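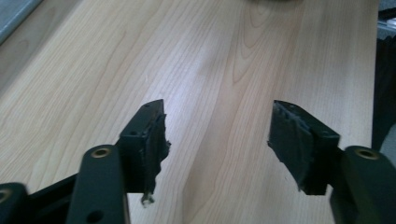 Siham Semaan asked after the last review whether the width estimate could be trusted when the gripper holds nothing, and she asked us to answer this before we write about anything else. The short answer is yes for the open and closed positions, and not yet for the range in between. The longer answer takes up most of this report.

Project: Rurkard, software for learning from hand-held gripper recordings
Reporting period: up to the end of October
Prepared by: Volker Kasten
Sent to: Siham Semaan, copy to Luuk Van den Broek

1. Width estimation

In the first version we measured the opening between the fingers by looking for the outline of the two contact pads in each camera image. This worked well with new pads. With used pads it became worse, and the reason is easy to understand when one looks at a real finger: the edges are ragged, the surface is uneven, and a loose strand can hang where the software expects a straight line. The outline then jumps from one image to the next although the finger itself is still.

Yiğit Dursun has now changed the method. The software no longer uses the pads. It looks for the brass-colored bushings in the link arms, which are bright against the black parts and keep their shape. From their positions the opening is calculated with the known geometry of the linkage. If only one bushing is found, the value is taken from that side and the image gets a flag. If none is found, we write no value at all. Before, the program filled such gaps with the last known value, and this was a mistake we should have seen earlier.

We ran the new method over 1,062 recordings. In 245 of them at least one part was flagged. Most of the flags come from strong reflections on the table, where a bright patch is taken for a bushing. Yiğit has added a limit on where a bushing can be, and the flagged recordings will be processed again with this limit. I do not have the result yet and I prefer not to guess it.

The values in the middle of the range are still shifted to one side. We believe the lens model is too simple near the border of the image, where the bushings are when the fingers are half closed. A new calibration is planned with the Böttcher target, which gives more points near the corners.

2. Recording check

The check tool, which we call Litex, now runs directly after each recording. It tests the time stamps, the width values and the camera position. When a recording fails, the operator gets the reason in one sentence and can repeat the task while the objects are still in place. In the old way the check ran at night and the objects were already put away in the morning.

One point is open. Litex accepts recordings in which the gripper does not move at the beginning. For the training this is not good, as the policy learns to wait. Luuk proposed to cut the start automatically. I would like to keep the original file and store only the cut position next to it, so that we can change our opinion later. We will do it in this way unless you disagree.

3. Planning and control

There is less progress here than we promised. The planner receives the new width signal, but the controller on the arm still expects the old format with a fixed rate. Eckhard Hinrichs wrote a small converter, and it runs without errors on recorded data. On the arm itself it has not been tested. The arm at Ondton was occupied during most of the period, and our time with it was used for the camera mounting.

This moves milestone 2 to the next period. The content of the milestone stays the same.

4. Budget

We have used 80 percent of the amount for equipment. The rest is enough for the calibration work and for spare pads. The personnel costs follow the plan. We do not ask for additional money in this report.

5. Next steps

Process the flagged recordings again and report the number that is still flagged.
Calibrate the camera with the new target and repeat the test in the middle of the range.
Store the cut position for the start of each recording (Luuk and Yiğit).
Test the converter on the arm. Eckhard needs the dates from Ondton for this, and we would be thankful for your help in getting them.

The table with all flagged recordings is in the shared project folder, together with the program version that was used. Questions about the table can go directly to Yiğit.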